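Can a machine tidy my living room yet

Short answer, no. Longer answer, sort of, in bits, if you sit next to it.

Quick one tonight, I have 17 tabs open and a train at some ungodly hour. Bartosz Wróbel sent me a long email after the last post saying I was too mean about home robots. Fine. He thinks chores are mostly picking things up and putting them somewhere else. Floor, cables, stuff on the carpet, the armchair nobody keeps clear. Picking up is the hard part, he says, the rest is just driving.
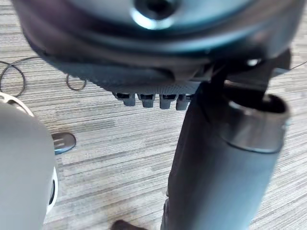 Not sure I buy it. Picking up is hard, sure, but knowing where a thing lives is worse. My own kids can't do that. And cables! A loop of black cable on a striped rug, I trip on those myself and I've got two good eyes and 175 reasons to be careful (all of them the deductible).

Jadwiga Walczak reckons shop floors get there first. Same bins, same parts, same lighting evry shift. She's seen the Zetum line run and came away impressed, less so with the Ekinci one, which stopped for a tea towel. A tea towel. Houses are all tea towels.

So then the soft stuff. Cushions, seats, anything that squishes and slides. A long tube held over padded leather is a diffrent problem from a tube over a steel bench.
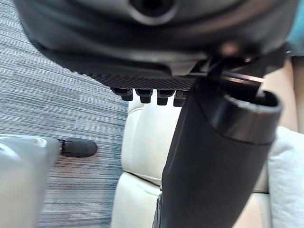

Gripper with a black tube, in front of the cream leather seat.

Would I pay for one? Ask me in 18 months. For now I still do the floor myself, badly, with a podcast on. More on Bartosz's email next time, he had a whole section on laundry I haven't read.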